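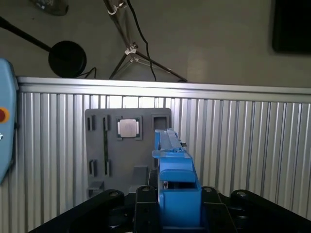
Gray fixture board with the chip on it, ribbed table.

May 26, 2019

Sourdough notes, since Wilma Munro keeps asking what I changed. Batch 14 came out flat again, so I've gone back to the Skusley flour and dropped the water to 330 grams. The starter smells fine (sharp, a bit like apples) and it floated this morning before I mixed.
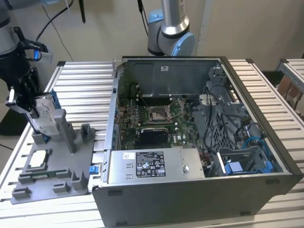 The dough went into the long tin this time, and I gave it four folds in the first two hours. Torquil says four is fussy and two would do. I tend to cram too much into that tin — last batch was packed against the sides, and I'd have done better to leave a gap in the middle like the empty socket on that green motherboard. So 557 grams went in and the leftover became rolls!

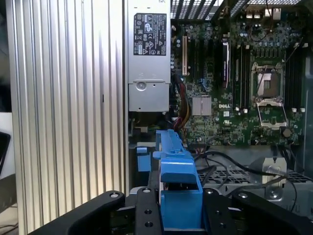 Baking

Lid on for the first half, off for the rest. The left side of my oven runs hot, so I turned the tin once. Good color on top, crumb still tight near the bottom. Skye took the heel and ate it with no butter at all. 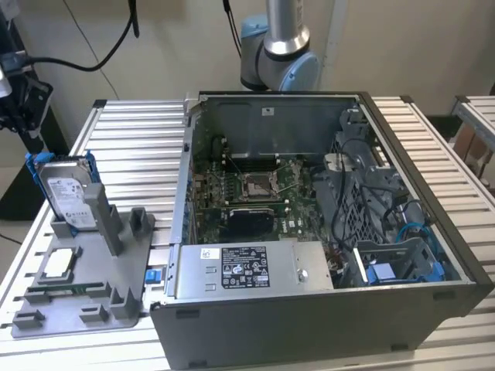 Should I move the starter to rye? Only half of it for now, in a separate jar, and I'll keep feeding the white one as before.

Next up: longer proof in the fridge, same flour. Ask Szabolcs for his banneton back.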